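Vallden Water Association
Minutes of the regular meeting, 8/21/06

We use cookies to remember your settings and to count visits to this site. By continuing to browse you agree to this. Accept / Settings

The meeting was called to order at 7:05 p.m. in the downstairs room at the Vallden library. A quorum was present. The minutes of the previous meeting were approved with one correction: the valve replaced in July was the one at the foot of Mill Road, not the one by the school.

Water quality

The summer samples came back from the lab with no bacteria found at any of the sampling points. Chlorine was within limits. Hardness remains high, as it has been since the second well was brought on line, and members continue to report white spots on faucets, shower doors and dark counters. The board noted again that hardness is not a health matter and that the association has no plan to soften water at the source. A cost for central softening was looked at two years ago and was far beyond what the rates could carry.

A member asked whether the blend could be changed so that more water comes from Well 1, which is softer. The operator said Well 1 is already run as much as the pump and the permit allow in August. The blend can be shifted in the fall when lawn watering drops off, and most people should see a difference then. The same member asked for the hardness figure to be printed on the bill. Agreed, starting with the next billing.

Vevwood extension

The line to Vevwood is nearly 67 percent complete. Pipe is in the ground as far as the creek. The crossing is held up while the county reviews the revised drawing, which moves the pipe to the upstream side of the culvert. The contractor, Zillasus, has moved its crew to another job and says it can be back within 10 days of getting the permit.

There was a long discussion of the road surface. Residents on the Vevwood side are unhappy with the temporary patch, which has sunk in several places. The contract calls for final paving after the pressure test, and Zillasus is not willing to pave in two stages at the same price. The board will ask for gravel to be added to the low spots now and billed separately, up to a limit of $2657, the balance left in the road repair line. Moved, seconded and carried. One member of the board voted no and asked that the minutes show the reason – that the sunken patch is the contractor's responsibility under the contract and should be fixed at no charge.

Rates

The rate study was handed out. It recommends a higher base charge and no change to the charge per thousand gallons. Several members spoke against this. Their view was that a single person in a small house would pay the same increase as a household with a pool. Others pointed out that the fixed costs of the system do not go down when people use less water.

No vote was taken. The board will ask for a second version of the study with the increase split between the two charges, and will mail both versions to members ahead of the December meeting, when a vote is expected.

Leaks and lost water

Lost water for the quarter was 20 percent of the amount pumped, which is too high. The operator believes most of it is one leak somewhere between the tank and Nigatu Lane. The ground there is sandy and nothing comes to the surface. A leak detection service will walk that stretch at night, when the lines are quiet. Members on Nigatu Lane will get a door notice. They do not need to be home but should turn off sprinklers that evening.

Two meters were found stopped. Both have been replaced, and the accounts will be billed on the average of the past year for the months in question.

Tank inspection

The inside of the tank is due for inspection. The operator prefers a diver to draining it, since draining would leave us on direct pumping for two days. The quotes are close. The diver was approved.

Hydrant flushing

Flushing will be done after the first cool week of September, starting at the north end. Water may look cloudy for a few hours. Run a cold tap until it clears and hold off on white laundry. A member asked for better notice than last time, when the sign went up the same morning. Signs will go up three days ahead.

Open comment

A member asked about the fence at Well 2. The gate has been rehung and has a new lock. Another asked whether bills can be paid at the library again – they cannot, but the drop box outside is emptied every weekday.

The meeting was adjourned at 8:50 p.m.

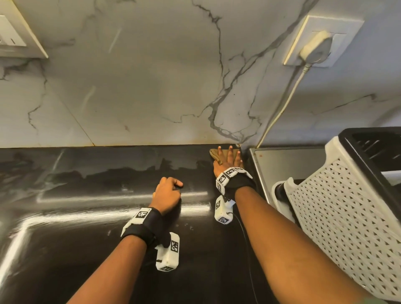 Carol Wendt
Recording Secretary, Vallden Water Association

Hard water at home: wipe dark counters with a cloth after use, including the back edge where the counter meets the wall. Copies of the lab results and both maps of the Vevwood line are at the office. Corrections to these minutes should be sent in writing before the next regular meeting.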